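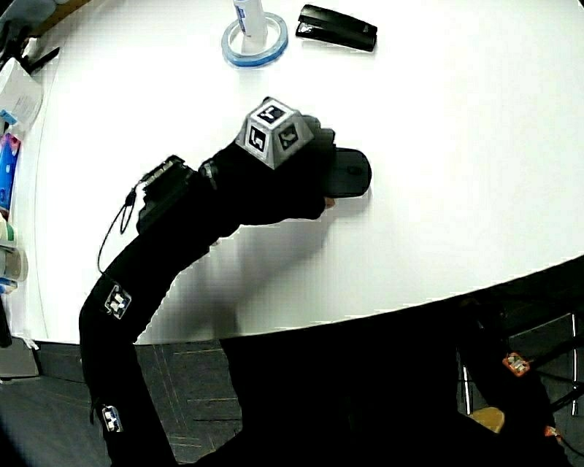

The shared desks at Bargate have a new rule from this month, and I want to explain it in the newsletter so that everybody hears it the same way. Please leave the table clear when you finish your work. I know that most of us already try. But small things stay behind, and they stay for a long time: a roll of clear tape lying flat, a white tube with a blue label put to stand in the hole of the roll, a cup, a charger, one glove. Each thing is small, and the next person moves it a little to the side to make place for the mouse. After two weeks the side is full and the person is working with the elbow in the air.

I measured my own space on a Monday morning before I started. I had 45 centimeters between the keyboard and a box of envelopes from Drorent that was not mine and, as I learned later, did not belong to anyone on our floor. When I moved the box to the shelf, my shoulder felt better before lunch. Maybe it was only in my head, but I will take it.

So, what we ask. The white tables are for the work of the day. Tape, glue, labels, scissors and pens go back in the gray drawers beside the door. The drawers have new labels now, thanks to Kwesi Aryee, who stayed after work to print them and also found the key of the lowest drawer (it was inside the lowest drawer of the other cabinet). If you do not know where a thing belongs, put it in the tray marked "Osei room". We empty this tray every Friday, and what has no owner goes to the common shelf.

For the mouse, please keep a free area as wide as your forearm, so the arm can lie on the table from the elbow to the hand. This is a recommendation and not a rule. Some of you prefer to sit close and others far, and the round edge of the big table makes it different in every seat. Try to turn the chair a little before you decide that the table is too small.

We also ordered 22 mouse pads for the people who find the surface slippery. They are plain and thin, and they cost less than 200 dollars together, with delivery. Take one from the cabinet in the Nidora corner and write your name on the back side with the marker which is tied there. Please do not take the marker.

Cleaning of the tables is still in the evening, after 6. The cleaners do not move personal things, so a table with things on it will be wiped only in the empty parts. I saw already two rings of coffee which have the exact shape of this problem.

If you need a place for a longer project, with parts that must stay out during the night, write to Kwesi and he will give you the side table by the window. It is free until the end of March.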